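Der grüne Stein

Halb fünf schon. Shuk-fan Yen hatte die Jacke noch an und suchte die zweite Dose. Regal, Schublade, unter der Spüle. Nichts.

»Die Regeln lagen in der Dose«, rief sie in den Flur. »In der blauen!«

Keine Antwort. Yee-man telefonierte. Immer telefonierte Yee-man.

Das Spiel hieß Tokby, und es war von Onkel Tang. Gekauft hatte er es nirgends, er hatte es sich ausgedacht, im Januar, als er nicht mehr aus dem Haus konnte. Würfel, einfarbig, keine Augen drauf. 30 Stück hatte er mal gehabt. Dann kam der Umzug nach Wirneveck, dann der Wasserschaden, dann die Enkel. Man rechnete besser nicht nach.

Um sechs kam der Mann vom Spielemuseum. Wollte sich das ansehen, hatte er geschrieben, unverbindlich. Shuk-fan hatte den Brief dreimal gelesen. 200 Euro Leihgebühr, falls es genommen würde. Und ein Schild mit Tangs Namen drauf. Vor allem das Schild.

Yee-man Sin kam herein, Telefon am Ohr, Hand drüber. »Wie fing das an? Grün zuerst oder Schwarz?«

»Grün.«

»Sicher?«

Nicht sicher. Kein bisschen. Sie sah seine Hände vor sich, die langen Nägel, wie er den ersten Stein absetzte, immer ein wenig schief. Gerade setzt nur der Beamte, hatte er gesagt. Und dann Schwarz, weit weg. So weit es ging. Der Witz war ja, dass man sich annähern musste, ohne dass der andere es merkte. Oder so. Drei Züge, dann Pause, dann Tee.

»Leg hin«, sagte Yee-man. »Leg einfach hin, vielleicht kommts dann wieder.«

Also räumten sie frei. Die Post weg, die Tassen weg, Obstschale auf den Boden. Shuk-fan legte. Trat zurück. Sagte nichts.
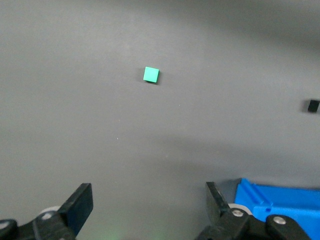 Grün eröffnet, Schwarz hält Abstand.

»Zu weit«, sagte Yee-man.

»Genau so weit.«

»Der liegt ja fast in der Küche, der Schwarze.«

»So hat er gelegt. Immer. Du warst nie dabei, du hast nie zuende gespielt.«

Das saß. Yee-man legte auf, ohne sich zu verabschieden, wer immer da dran war. Beugte sich vor. Grau, viel Grau, und dazwischen dieser Weg, den man gehen musste. Ein bisschen Staub auch. Shuk-fan wollte wischen und Yee-man hielt ihr den Ärmel fest.

»Lass. Du verschiebst was.«

Zehn vor fünf. Zwanzig nach. Sie spielten die Eröffnung, nahmen zurück, spielten wieder. Einmal lachte Yee-man, weil ihr ein Wort einfiel, Clirkar, das hatte er gerufen, wenn einer zu früh rückte. Clirkar! Mit der flachen Hand auf den Tisch. Shuk-fan hatte das Wort vergessen gehabt, ganz und gar, und jetzt war es da, und mit ihm der Geruch von seinem Zimmer, Kampfer und kalter Tee.

»Schreib auf«, sagte sie. »Schnell.«

Yee-man schrieb auf einen Briefumschlag. Grün zuerst. Schief. Schwarz weit. Zu früh gerückt: Clirkar, Stein zurück. Beim dritten Mal verloren. Oder beim vierten? Fragezeichen.

»Und wie gewinnt man?«

Shuk-fan nahm den grünen Würfel hoch, drehte ihn, setzte ihn wieder hin. Sie hatte gegen Onkel Tang nie gewonnen. Niemand hatte das. Er hatte irgendwann genickt, eingesammelt und den Kessel aufgesetzt, und das wars dann.

»Er nickt«, sagte sie.

»Das kann ich doch nicht hinschreiben.«

»Schreibs hin.«

Es klingelte. Viel zu früh, noch nichtmal halb sechs. Yee-man fluchte, stopfte den Umschlag in die Hosentasche, zog ihn wieder raus, strich ihn glatt. Shuk-fan merkte, dass sie immer noch die Jacke anhatte.

»Mach du auf«, sagte sie. »Ich setz Wasser auf.«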